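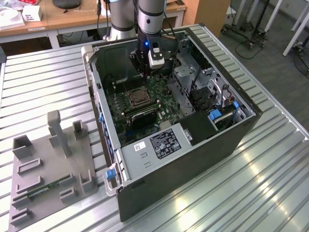

USTITZ, 27 May 2025

Part 2: Adding memory and getting the old tower back on its feet

14 shares · 6 comments

I've been nursing old desktops along for years, and memory is still the first thing I buy for one. My own machine is a Nyberg 3610, so a few of the names below are Nyberg names, but most towers come apart in much the same way.

1. Shut down properly, switch off at the back, and pull the power cord. Then hold the front button in for 20 seconds.

2. Lay the case on its side with the open side up, so you're working down into it. I did this standing up once and my neck complained all week!

3. Touch bare metal on the case before you reach for anything. Do it again every time you come back from the coffee pot.

4. Find the memory slots — long, thin, in rows near the processor socket. Push the clips outward until they click.

5. Line up the notch on the stick with the bump in the slot. Press both ends down evenly until the clips close.

CAUTION: If it won't go in, stop. Turn it around and try again. I leaned on one and cracked it, and that was almost 200 dollars gone.

NOTE: With 2 sticks, check the chart in your board's manual for which slots to pair. Mine wanted every other one (Sixten Midtbø had to point this out to me over the phone).

6. Plug in, leave the side panel off for now, and start up. A long black screen is fine the first time, so give it a few minutes.

7. If you hear beeps, power down, unplug, and reseat the sticks one by one.

Once the full amount shows up on the system page, shut down again and screw the panel back on. Plendemen drive setup is in Part 3.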